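What Lives Inside a Computer?
A Trikden page for curious kids

Have you ever wondered what is going on inside that big box under the desk, the one that hums a little when somebody turns it on? Grown-ups call it the computer, or the tower, or sometimes just "that thing," and most people use one for years and years without ever seeing the inside. Today we are going to have a good long look, so get comfortable!

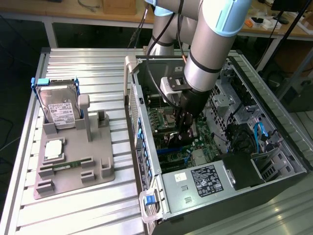
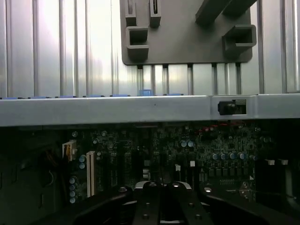

Two looks inside a computer, each with a green motherboard.

Why do computers need so many parts?
Each part is good at one kind of job, and a computer has lots of different jobs to do. One part does the thinking, another remembers, another hands out the electricity, and they all have to be joined up so they can pass messages to each other. It's a bit like a school, where you need teachers and cooks and a bus driver, and things would get very muddled if the bus driver had to make 700 lunches as well.

The motherboard
Let's start with the biggest board, which is called the motherboard. It is flat, and very often green (though they come in other colors too), and nearly everything else in the computer plugs into it. If you look at one closely you may see thin lines running all over it. Those are called traces, and they are tiny metal roads for electricity. Then there are the capacitors, which often look like little round cans standing in a row. They hold a small sip of electricity and let it go again, and that keeps the power nice and smooth.

The processor
This is the part that does the thinking – or really, the adding and comparing and deciding, very, very fast. All that work makes it hot, so it usually wears a chunk of metal called a heatsink, which soaks up the heat and lets the air carry it away.

Memory and the hard drive
Computers remember things in 2 ways. Memory is for what the computer is doing right now, like the top of your desk when you're drawing. The hard drive is for keeping things, like the drawer where your finished pictures go. When the power goes off, the desk gets cleared, but the drawer stays full.

The power supply
Electricity from the wall is much too strong for those small parts. The power supply is a metal box that turns it into something gentler and sends it where it is needed. Please never open a power supply, even an unplugged one! It can hold on to electricity for a long while.

Want to look inside a real one?
Ask a grown-up first, and ask them to unplug it. An old computer that has been retired is best. See if you can find the motherboard, the power supply, the memory and the hard drive – that's 4 parts to hunt for – and then draw a map of where each one lives.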